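Stolaten: Teleoperation Operators (casual, on site)

Location: Prusalside workshop, second floor
Hours: 15 to 30 a week, day and evening shifts
Reports to: Shireen Mabaso, data lead
Applications close: Fri 3 September

Stolaten trains two-armed robots to do tabletop work. We are hiring operators to show the robots how each task is done, by driving the arms remotely or by moving them by hand. Your movements and the camera views are recorded together and used to train the control software. You do not need a background in robotics. We are after people who are steady with their hands and don't mind doing the same job many times over.

What you'll do

Most shifts are spent at one station. You sit at a pair of leader arms, one per hand, and the robot's arms follow. A task might be picking an item up, passing it from one gripper to the other, opening a bag or putting something back where it came from. Each attempt is called an episode. You start it, carry out the task, end it and mark it as good, failed or discard. Then you reset the table and go again.

On two of our stations you will guide the arms directly, holding them at the wrist. It is slower and harder on the shoulders, so these sessions are capped at 40 minutes and shared among the operators on shift.

You will also:
set out items according to the task sheet, and change the layout when the sheet says to
write a short note on any episode where the arm lagged, a cable caught or the gripper slipped
check camera views at the start of each block
wipe down tables and return items to their labelled bins at the end of the day

The target for a trained operator is 168 good episodes a shift on short tasks. New starters are not held to a target in their first three weeks. Failed episodes are kept, and there is no penalty for marking one as failed. There is a problem if failed episodes are marked good, so please be straight with the labels.

What we need from you

Comfortable use of both hands independently. Left-handed people are welcome; the leader arms can be swapped.
Normal or corrected vision. You will be judging small distances, often from a screen.
Able to sit for up to an hour at a time, with breaks.
Able to follow a written procedure and say so when it doesn't work.
Legal right to work. We can't sponsor visas for this role.

Useful but not required: sewing, model making, instrument repair, dental or lab work, excavator or crane operation, gaming with a controller. Several of our present operators came from the Gulorier packing line.

Pay and conditions

Casual rate with penalty rates for evenings after 6 pm. Training is paid at the full rate. Shifts are four or seven and a half hours, with a ten-minute break each hour away from the station. Rosters come out a fortnight ahead. There is a kitchen, bike parking and a lift. Street parking is difficult before 9 am.

The current project, Venter, runs until the end of February. It calls for 4,000 good episodes for each of its tasks, and we have 61 tasks on the list. We expect to keep most operators on after that but can't promise it.

Trial session

Shortlisted applicants come in for a paid two-hour trial. Palesa Nkuna will take you through the safety briefing and the emergency stop, then you will have a go at three tasks with an operator beside you. Wear closed shoes and sleeves that stay at the wrist, and tie back long hair. Lanyards, rings and bracelets come off before you touch the arms.

How to apply

Send a one-page résumé and a few lines on any work or hobby that uses your hands to Gwilym Probert through the form on our careers page. Cover letters are not needed. Tell us which days you can't work. If you need an adjustment to the station or the application process, mention it on the form or ask for Gwilym at reception.

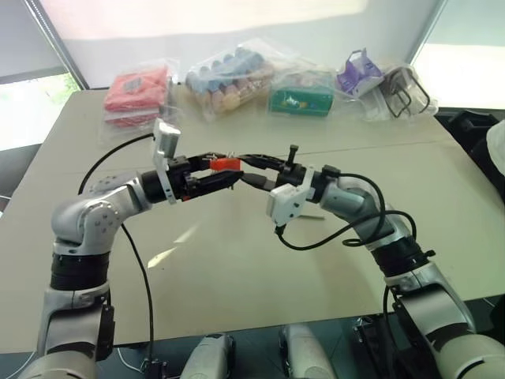

Two-handed tasks make up most of the Venter list, and they are what new operators find hardest. Both grippers have to come in close without knocking, and the wrist cameras add bulk you need to allow for when you tilt an arm. With a small item like the red-orange one here, between the two sets of jaws, slow down for the last few centimetres. Items in clear bags, such as those lined up along the far edge of the table, can be hard to judge on screen when the plastic catches the light. The trial includes one two-handed task, and we don't expect you to finish it.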